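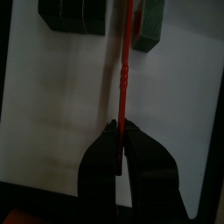 「あ、そこ、もう半歩うしろで」

Kirnleyの工房に入って最初に言われたのがこれでした。挨拶より先です。床に黄色いテープが貼ってあって、私のつま先がちょっとだけ出ていたんですね。テープの角はもう真っ黒で、何度も踏まれて何度も貼り直されたのがわかる。声の主は、今回話を聞かせてくれたRecep Uysalさん。双腕ロボットの制御をやっている人で、とにかく早口で、コーヒーを淹れながらでも図を描こうとするので、カップの横がいつもインクだらけでした。

取材のお願いを出したとき、私は正直「すごい動きをするロボットの話」を書くつもりでいたんです。両手で鍋を持ち上げるとか、細い棒をつまんで差し込むとか、そういうの。ところが返事のメールには「それもいいですけど、六月に止まった話のほうが面白いですよ」とあった。止まった話? 自分のところの失敗を面白いと言ってくる会社なんてそうそうないので、こちらも一気に前のめりになってしまって、翌週にはもうDumanという、川沿いの古い倉庫を改装した建物の前に立っていました。エレベーターがないのに工房は最上階。機材はどうやって上げたのかと聞いたら、「その話はしたくない」と言われました。

## 両手で持つと、なぜか難しくなる

まず、うちの読者には片手のロボット、つまりアーム一本のものに慣れている方が多いと思うので、両手になると何が変わるのかを少しだけ。

アーム一本でものを持っているとき、位置が多少ずれても、持っているものが一緒にずれるだけです。置く場所が狂う、くらいで済む。でも二本で同じものを持つと、輪っかができるんですね。右手、もの、左手、土台、また右手。この輪がつながった状態で、右が「ここだ」と思っている場所と左が「ここだ」と思っている場所が食い違うと、行き場のなくなった力が全部、持っているものと指先にたまっていく。見た目にはほとんど動かないのに、です。

「夫婦でソファを運ぶのと同じですよ」とUysalさん。「片方が廊下に入ったと思っていて、片方はまだ部屋にいる。ソファがいちばんかわいそう」

うちもこの前それで壁紙をやったばかりなので、とてもよくわかりました(今もカレンダーで隠してあります)。

人間なら「ちょっと待って」と声をかけるところを、Kirnleyではこの調整をTrosenanceという自社のソフトにやらせています。左右の手首にかかる力を見て、引っ張り合いになっていたら少しゆるめる、押し合いになっていたら少し離す。言葉にするとそれだけなんですが、その「少し」を決めるのに何年もかかっているそうです。

棚の上には歴代の「少し」の失敗作、つまり曲がったり割れたりした部品が箱に入れて取ってありました。捨てないんですか、と聞いたら、新しく入った人にはまずこの箱を漁ってもらうのだとか。私も漁らせてもらいましたが、途中で手がべたべたになりました。古いテープの糊だそうです。

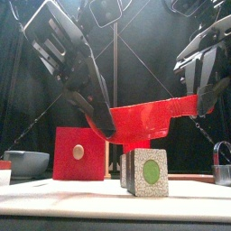

*赤い鍋形のワークを左右のアームで保持する作業。左の指は器の内側、右の指は長い柄の端に。*

鍋の課題は、やってみると意地悪なんです。片方は丸くて、片方はまっすぐ。左の指は内側のカーブに当たるだけで、右の指は柄をはさむ。同じ「持つ」でも左右で持ち方がまるで違うので、どちらの手の言うことを信じるかという問題が出てくる。柄の端は器から遠いから、右手がほんのちょっと傾いただけで、左の当たり具合が大きく変わってしまう。フライパンの柄の端っこを持って、中身の入ったのを水平にしておくのがつらいのと同じ理屈ですね。

で、止まった話です。

## 254回目

六月、Kirnleyではこの手の両手作業を連続で繰り返す試験をしていました。予定は300回。持ち上げて、少し傾けて、戻して、離す。それをずっと。夜までかかるので、当番の人は隣の机で別の仕事をしながら、音だけ聞いていることが多い。慣れてくると動作の音で「あ、今戻したな」とわかるようになるらしく、Uysalさんはその日、伝票の整理をしていたそうです。

254回目で、音が変わった。

「うーん、という音。モーターが考え込んでいるみたいな。今でも真似できますよ」と言って真似してくれたんですが、文字にはできません。けっこう低いです。

顔を上げると、両腕が鍋を持ったまま止まっている。画面を見ると、左右とも「正常」。力の表示も落ち着いている。なのに柄がほんのわずかに震えていた。おかしい、と思って、Uysalさんは迷わず赤い非常停止ボタンを押しました。教科書どおりです。私だって押します。

その瞬間に、右のグリッパーが開いた。

たまっていた力が一度に抜けて、鍋は柄のほうから跳ね上がり、台の外へ飛んで、当時のテープのちょうど上あたりに落ちたそうです。そう、私がつま先を出していた、あのテープです。当時はもっとロボットの近くに貼ってありました。その日そこに立っていた人はいなかったので、けがはありません。床に傷がひとつ。見せてもらいましたが、言われなければ気づかないくらいの、三日月みたいな傷でした。

「止めるためのボタンを押したら、飛んだわけです」とUysalさん。「いちばん安全なはずの操作が、その日いちばん危なかった」

これを聞いたとき、私はメモを取る手が止まってしまいました。だって、押しますよね。誰でも。

## 二つの小さなこと

そこからの原因探しが長かった。記録をひっくり返して、同じ条件で何度も動かして、出てきたのは、ひとつずつなら大したことのない不具合が二つでした。

一つめは、右手首の力センサーの零点がずれていたこと。何も持っていないときに「ゼロ」と言うべきところで、少しずつ違う値を言うようになっていたんです。センサーが温まるとそうなる。これは前から知られていて、だから毎回、動作のはじめに零点を取り直す処理が入っていました。入っていたんですが、試験の待ち時間を短くする変更をしたとき、取り直しの位置が前にずれて、右の指がもう柄に触れている段階で「今がゼロです」とやるようになっていた。

触っているのに、触っていないことになる。

しかもそのぶんが毎回ほんの少しずつ、補正値に積み重なっていく作りでした。一回ではわからない。十回でもわからない。積もり積もって、ソフトは「力はかかっていない」と信じながら、両腕は鍋を引っ張り合っていた。あとから外付けの計測器をつないで同じ状態を作ってみたら、55ニュートンだったそうです。画面のほうは、そのあいだもずっと穏やかな緑の線。私も再生画面を見せてもらいましたが、凪の海みたいで、ちょっと気味が悪かったですね。

二つめが、非常停止のときのグリッパーの動き。Kirnleyのロボットは、安全回路にZolleroという会社の制御ユニットを使っています。ユニットは設計どおり、きちんと電源を落としました。問題はその先で、左右のグリッパーの設定が違っていたんです。左は電源が落ちてもはさんだまま保つ。右は開く。

どうして右だけ? と思いますよね。私も聞きました。答えは、赤い細い棒を扱う別の課題でした。棒を差し込む練習をしていた時期に、止めたときに指が固まったままだと棒が抜けずに困るので、右だけ開く設定にした。それが便利だったので、そのまま残った。設定を変えた記録もちゃんとあって、理由も書いてあって、署名もあった。ただ、鍋の試験の準備をした人が、その記録を見る手順がなかった。

「悪い人を探そうとすると、見つからないんです」とUysalさんは言います。「待ち時間を短くしたのは私ですし、棒の設定も私の隣の席の同僚です。どっちの変更も、そのときは褒められました」

ちなみにその同僚の方、取材中もずっと隣の席にいて、この話のあいだ、ずっと画面のほうを向いていました。耳は赤かったです。

## 開くのか、閉じるのか

ここからが個人的にいちばん聞きたかったところで、じゃあ止まったとき、ロボットの手は開くべきなのか、閉じたままでいるべきなのか。

これ、どちらにも言い分があるんです。人の指がはさまれているなら、開いてほしい。重いものや尖ったものを人の頭の上で持っているなら、絶対に開いてほしくない。同じボタンひとつに、逆の期待がかかっている。

私は途中まで「それなら状況を見てソフトが決めればいいのでは」と思っていて、口にも出したんですが、Uysalさんにあっさり首を振られました。

「六月のソフトは、状況を完璧にわかっているつもりでしたからね」

たしかに。力ゼロ、正常、と言っていた本人です。

それで今のKirnleyのやり方はこうなっています。非常停止では左右とも保持。はさまれたときに備えて、電源なしでも手で開けられるレバーを指の根元近くに追加して、当番に入る人は全員、目をつぶってでもそのレバーが引けるまで練習する。私もやらせてもらいました(目は開けたままで)。思ったより固くて、一回目は引ききれず、二回目でカコンと抜けるように開いた。あの感触はけっこう気持ちがいいです。

零点のほうは、取り直しを「確実に何にも触れていない姿勢」まで腕を上げてからに戻しました。当然、一回あたりの時間は延びます。さらに、取り直した値が前の回と比べて大きく動いていなくても、試験のはじめの値からの差が決めた幅を超えたら止まる。前の回とだけ比べていたから、少しずつのずれを見逃したわけで、体重計に毎日乗って「昨日とほぼ同じ」と安心しているうちに、というあれですね。身に覚えがあります。

もうひとつ、これは地味なんですが、止め方が二段になりました。人が「なんか変だな」と思ったときに押す黄色いボタンが増えたんです。押すと、まず両腕が引っ張り合いをゆるめる方向にゆっくり動いて、それから止まる。赤いほうは今までどおり、即座に止める。

ただし、黄色はセンサーの値を信じて動くので、値のほうが怪しいときには頼りにならない。そこは議論になったそうで、結局、黄色を押しても決まった時間内に静かにならなければ赤と同じ動作に移る、ということで落ち着いたそうです。落ち着いた、と言いながらUysalさんはまだ納得していない顔をしていて、「時間の長さがね」と三回くらい言っていました。

## テープの位置

変更後の試験はもう300回を超えるところまで来ていて、今のところ、あの「うーん」という音は出ていないとのこと。今のところ、という部分をUysalさんはやけにはっきり発音します。

音といえば、面白い変更がもうひとつありました。モーターの電流を音に変えて、小さなスピーカーから流しているんです。画面が凪の海でも、電流は嘘をつきにくい。力センサーとは別の経路なので、片方が狂ってももう片方が教えてくれる。最初は警報だけにしようとしたところ、伝票をやりながら聞いている人にとっては、ずっと鳴っていて微妙に変わる音のほうが気づきやすかったそうです。

試験中に聞かせてもらった音は、冷蔵庫と古い扇風機の中間くらい。慣れると眠くなりそうですよね、と言ったら、「なります」と即答されました。そこは今後の課題らしいです。

当番表の横には、六月の件をまとめた紙が一枚、透明なケースに入れて貼ってありました。裏面は白紙で、次に似たようなことを見つけた人が書き足すためだそうです。めくってみたら、もう二行ほど書いてある。ひとつは「右の柄の傷、増えた?」。もうひとつは字が崩れすぎていて読めませんでした。書いた本人を探してくれたんですが、ちょうどお昼に出ていて、わからずじまい。

帰り際、テープの話をもう一度聞きました。今の位置はどうやって決めたのか。計算ですか、と。

半分は計算、半分は床の傷だそうです。計算で出した線と、鍋が落ちた場所とを並べてみて、遠いほうを取って、そこからさらに下げた。おかげで工房の通路がものすごく狭くなって、みんな横歩きで冷蔵庫まで行くことになっています。私も横歩きで出てきました。鞄が棚の箱に引っかかって、割れた部品がひとつ床に落ちて、拾おうとしゃがんだら、また「あ、そこ、もう半歩うしろで」と言われました。

(2020年10月15日取材)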